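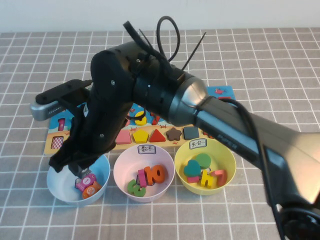 Sorting table, notebook, April 2021

Moved the seaside board onto the sorting table and set it up with three bowls. The old way was one big tub for everything, and it took ages to check a board before it went back on the shelf. The bowls are the small plastic ones from the Mtshali order. They are light and they slide if you lean on the table, but on the cloth they stay put well enough.

Labels are handwritten on white paper and stuck to the bowls. 鱼 for the fish, 数字 for the numbers, 其它 for anything else. I wrote them in Chinese to go with the rest of the labels on that shelf. For anyone reading this who doesn't know the characters: blue bowl fish, pink bowl numbers, yellow bowl other. The yellow one takes all the shapes and the signs.

The 'other' bowl was an argument before we started. One view was that the shapes ought to have their own bowl and the signs a fourth. I went with three. A fourth bowl would have to stand behind or out at the side, and then people reach across the board to get to it. Will look at it again if the yellow bowl gets too full to pick from.

The cloth is the grey one with the white grid. I prefer it to the plain one for this work. You can put the board back on the same lines each time, and pieces are easy to spot if they drop. It was cut 900 long and still has a fold mark that won't iron out. Bowls go in a row along the front, blue on the left, then pink, then yellow. Please keep that order. Swapping them over does no harm in itself but the check sheet follows it.

Order of work for filling the board:

Numbers first, 1 to 10, left to right. They are the biggest pieces and the easiest to see, and once they are in you can tell which row you are on.

Shapes next, along the sand. The plus and equals signs go at the right-hand end of that row. The greater-than sign doesn't go with them – it sits at the end of the number row, and I have put it in the wrong place twice now.

Fish last. The fish are pegs with a numbered disc on top, and they stand along the top edge of the board.

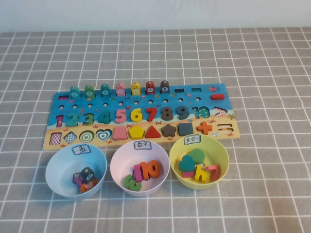 The fish are the slow part. Read the disc and not the colour. Some of the greens are close to each other, and under the tube light I would not trust myself to tell them apart. If a peg feels tight, turn it a little and try again, don't push. Sanding the pegs was suggested. I am against it. The paint would go and we would lose the colour match with the numerals, which is half the use of the board.

Taking the board apart is a different job and I would do it the other way about: fish out, then shapes, then numbers. Drop each piece into its bowl as it comes out. The temptation is to heap everything by the side and sort afterwards, and that is the tub again under another name.

Round pieces want some care. They roll if they are dropped on edge and I have had one go off the front of the table. Lay them down flat in the bowl. The tall numerals are better laid flat too, otherwise the ones underneath are hard to get at.
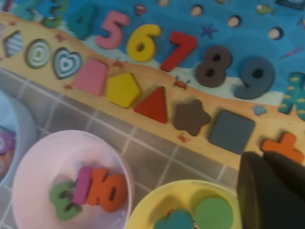
Number and shape rows, with the pink bowl in front. The 3 is on its side.

Notes on the bowls. Pink is the right size for a handful of numbers. With all ten in it they stand up against each other and the top ones fall out when the bowl is moved. Either get a deeper pink bowl or take the numbers out in two goes. Sanetti do a deeper one in the same colours but only in boxes of 22, far more than we need. Asked Vusis whether they will split a box. No answer yet.

The paper labels are holding but the corners will lift once the bowls have been washed a few times. Clear tape over the top would do. Don't use the Plusar tape, it goes yellow and leaves glue behind when you peel it.

To do:

Tape over the three labels.
Draw a proper check sheet with the rows in the order they sit on the board, and a column for each bowl.
Find a box for the board. The one on the bottom shelf is 600 by 600 inside and would take the board and the stacked bowls with room to spare, but the lid is split.
Ask about spare fish pegs before October, when the next order goes in.
Cut a second cloth from the same roll if there is enough left.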